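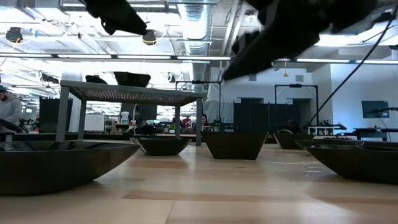
Print | E-mail
Reading time: 4 min
Shares: 10 | Comments: 0

Glaze fit and crazing in everyday tableware
Speaker notes, February meeting

Opening. Assume the room knows what crazing looks like. Go straight to the cause. A glaze is a thin layer of glass fixed to a clay body. Both shrink on cooling. If the glaze shrinks more than the body it ends up in tension, and glass is weak in tension, so it cracks. If it shrinks less it ends up in compression, and up to a point that makes the pot stronger.

Slide 2. Two curves, body and glaze, length against temperature. Point out that nothing much matters above the set point of the glaze. While it is still soft it gives way to whatever the body does. Mismatch only starts to build once it stiffens. Pause here, people usually want to copy the curves down.

Slide 3. The Skener body. White stoneware, used for all the tests tonight. Mention that we changed clay supplier halfway through and had to throw out the first set of bars. Results from before the change are not on the slides.

Slide 4. Test method.
- Bars and small bowls from the same batch of clay.
- Four glazes, marked Ambrose A to D. A has the most soda and no boron, D has the most boron.
- Same kiln, same shelf, same firing programme.
- Bowls checked under a lamp with ink wiped over the surface, on coming out of the kiln and again after a month.

Say clearly that the ink is needed. Fine craze lines in a clear glaze are easy to miss with the naked eye, and a pot that looks sound can be full of them.

Slide 5. Results. Total 261 pieces. Ambrose A crazed on nearly 95 per cent of its bowls, most of them before they left the kiln. B was mixed. C and D were clean at first inspection. After a month C had lines on the inside of the foot on a few bowls, D had none. Do not read the table out. It is in the handout.

Slide 6. Delayed crazing. Explain moisture expansion: a porous body takes up water from the air and swells slightly over weeks. The glaze does not swell with it, so any compression is used up and then the glaze goes into tension. Underfired ware is the worst for this. If asked, the Skener body takes up little water at full temperature but a good deal more if the kiln falls short by a cone.

Slide 7. Shape. Wide shallow forms gave more trouble than tall narrow ones. My reading is that glaze pools in the middle and goes on too thick, and thick glaze crazes sooner. We did not measure thickness on every piece, so present it as a likely cause and move on.

Slide 8. What to change, in order of effort.
1. Fire to the proper temperature and check it with cones on each shelf.
2. Put the glaze on thinner.
3. Add silica to the glaze in small steps and test each one.
4. Swap part of the soda or potash for boron, lithium or magnesia.
5. Change the body.

Warn against going too far with step 3. Too much compression gives shivering - flakes of glaze coming off rims and handles - and on tableware that is a worse fault than crazing. A flake in the soup is sharp.

Slide 9. Thermal shock check. Oven to cold water, repeated. Used the Wiltero oven at the workshop, which runs hot at the back, so the pieces were turned between rounds. A glaze that passes is in a fair amount of compression. Wear goggles and heavy gloves.

Slide 10. Software. The Prustex sheet works out expansion from the recipe. Good for comparing two similar glazes, poor for predicting whether either one fits a given clay. Show the C and D lines only.

Likely questions.
- Is crazed ware safe? Depends on the body. On a porous one, water gets through and the pot weakens and stains. Do not give medical advice.
- Can it be fixed by refiring? The lines heal over and come back, the fit is the same as before.
- Does slow cooling help? It delays the first cracks. It does not alter the mismatch left at room temperature.

Handouts by the door. Test bars go round during questions - ask for them back, set D is the only one left.

Print | E-mail
Shares: 10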